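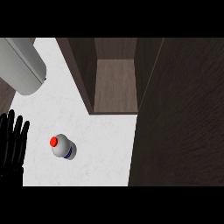
FOR IMMEDIATE RELEASE

Fikville Asks Residents to Empty the Junk Drawer, the Medicine Cabinet and the Shelf Above the Dryer

Free October collection returns with longer hours and a second drive-through lane

FIKVILLE – The Town of Fikville will hold its household leftovers collection again this October, giving residents a chance to part with the expired cough syrup, dried-up glue and mystery cleaners they have been moving from one house to the next since the nineties.

Drop-off runs from 8 a.m. to 3 p.m. in the lower lot behind the public works garage on Tveit Road. There is no charge and no appointment. Residents should bring proof of address, and a utility bill will do. The date is printed on the back of the October water bill, which the town hopes somebody will read.

Last year's event drew 800 cars and closed an hour late. The line reached the feed store, whose owner was gracious about it and sold a good deal of coffee.

"We planned for people to bring a box," said Dwight Nguyen, the town's solid waste coordinator. "They brought trailers. One gentleman had a can of deck stain for a deck he told me he tore down under a previous governor. I shook his hand and took the can."

This year the town has added a second lane and a separate table for medicines, staffed by pharmacist Fouad Ashour and an officer from the Fikville Police Department. Pills, liquids, creams and patches will all be accepted, along with vitamins that seemed like a good idea at the time. Original bottles are welcome. Residents may black out their names with a marker if they would like to keep their business to themselves.

"Please don't flush it, and please don't save it for your brother-in-law," Ashour said. "I have seen eye drops older than my assistant. If you have to hold the bottle up to a window to guess what's in it, bring it in."

Accepted items:
Expired or unwanted prescription and over-the-counter medicines
Household cleaners, polishes and drain openers
Oil-based paint, stain and thinner
Garden sprays and weed killers
Batteries of any size
Glues, caulks and adhesives, including the ones that have become permanent residents of their tubes

Not accepted:
Needles and other sharps, which go to the county health office
Tires
Ammunition
Smoke detectors
Latex paint, which can be dried out with cat litter and put in the regular trash with the lid off
Pianos (this came up)

Each household may bring up to 15 gallons of liquids. Containers should be closed tightly and kept upright in a sturdy box in the trunk or truck bed. Leaking containers should go inside a second container. Drivers are asked to stay in their vehicles while the crew unloads, even if they have strong opinions about how the crew is unloading.

Residents who don't drive can request a porch pickup of medicines and small containers through the senior center. Zachary Campbell is taking names at the front desk until the list fills up. He would like it known that he is no relation to Wayne Campbell, the public works foreman, and that he can't do anything about your pothole.

The collection is paid for out of the town's solid waste fund. Selectboard chair Réjean Poirier said the board approved the money in under a minute, a pace it has not matched before or since.

"We spent three meetings on the color of the new benches," Poirier said. "This one, we all just went home and looked under our own sinks."

Farms and businesses are not eligible for the October event, and should call the public works office for the name of a licensed hauler.

Contact:
Dwight Nguyen, Solid Waste Coordinator
Town of Fikville Public Works, extension 1558
Office hours 7:30 a.m. to 4 p.m., closed for lunch at noon

###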